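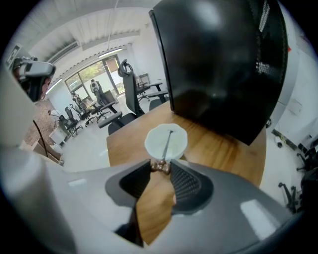
Figure 2. Close view of a hand-held gripper holding the end of a brown handle over a wooden table.

Research > Human Resources > Working Papers

January 10, 2025
By Somkiat Prasertsri

Abstract | Methods | Results | Discussion | References

3. Results

3.1 Manager check-ins and early exits

The sample contains 323 new hires at Zistenwood and Hanrahan, all of whom started in hourly roles and were followed from their first shift to the end of the probation period. Exit records came from payroll. Check-in records came from Workico, the scheduling tool both employers use, where a supervisor logs each one-on-one meeting with a new hire and picks a topic from a fixed list.

We coded a new hire as "checked in" if the supervisor logged at least three meetings before the end of probation. Meetings with no topic selected were dropped. Over 70 percent of new hires met the threshold, with a higher share at Hanrahan, where the log is reviewed by the site HR lead before each pay run. At Zistenwood the log is optional and several supervisors did not open it until November.

New hires who were checked in left during probation less often than those who were not. The gap remained after we controlled for shift, starting wage and prior experience in the same kind of job. It narrowed when supervisor was added to the model, and for night-shift workers it could no longer be told apart from zero. Part of the raw difference therefore reflects who the supervisor is – some run a low-turnover team whether or not they log their meetings.

3.2 Meeting topics

The two most common topics were schedule changes and task training. Pay questions were logged rarely, although they were a frequent theme in the exit interviews. We read this as a recording problem. Supervisors told us that they send pay questions straight to HR and do not treat the conversation as a meeting.

Task training meetings held in the first pay period were linked to fewer exits. The same meetings held later showed no clear link. Schedule meetings showed the opposite pattern, with late meetings more common among people who then left – a request for different hours is often an early sign that a worker is looking elsewhere.

3.3 Survey measures

Responses to the Ivivix onboarding survey were matched to the exit file by employee number. Role clarity was higher among checked-in hires at both employers. Satisfaction with coworkers did not differ. Response rates were lower among those who left, and the survey estimates should be read with that in mind.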